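Vimitz Coach Board review: a season on the sidelines with it

Friday, December 19, 2025

I keep stats for a high school football team, JV and varsity both, and I've gone through more clipboards than I care to admit. So when Kazue Yoshida, our defensive coordinator, handed me a Vimitz board in May and told me to try it out at spring practice, I was happy to be the guinea pig. We finished 7-2 and I used it in every single game, so I think I've earned an opinion! 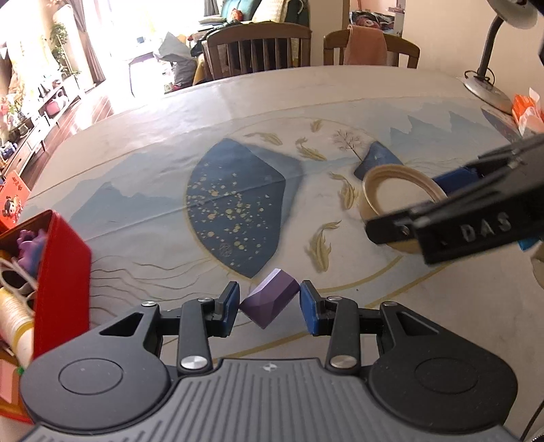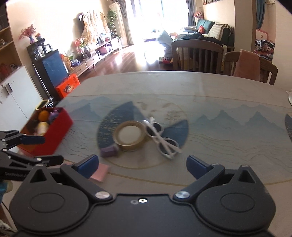 At the dining table, with the patterned cloth.

OK, the basics. The Vimitz is a double-sided dry erase board with a full field printed on the front and a red zone close-up on the back, plus a clip at the top for your paper charts. It comes with two markers and a little eraser that snaps into the corner (I lost mine the first week, my own fault). The surface wipes clean even after a whole half of scribbling, and believe me, I scribble. My old Plitatley board had a gray smear across midfield by October that never came off.

The thing I like best is the hash marks. They're spaced for high school, and you'd be surprised how many boards use the college ones. When you're charting where a sweep started and the coach wants to know at halftime why we keep getting beat to the wide side, that matters. In the Bayram game we gave up 176 yards on the ground before the break, nearly all of it to the same side, and I could flip the board around and show Kazue the whole mess in one look. We ended up with 410 yards of our own that night and still only won by a field goal, so that was a long bus ride home with everybody talking at once.

Now the gripes. The clip is weak. On a windy night at Anex Field I had my substitution sheet take off toward the visitors' bench, and Yesenia Ponce from the boosters had to chase it down in dress boots. I use a big binder clip on top of it now. The markers are also too skinny to hold with gloves on, and they skip when it gets cold. Buy fat ones and keep a spare in your coat pocket.

It's heavier than the Plitatley too. I didn't mind for one game, but on days when JV and varsity played back to back my arm was tired by the third quarter.

Would I buy it again? Yep, four stars. Fix the clip and I'd go to five.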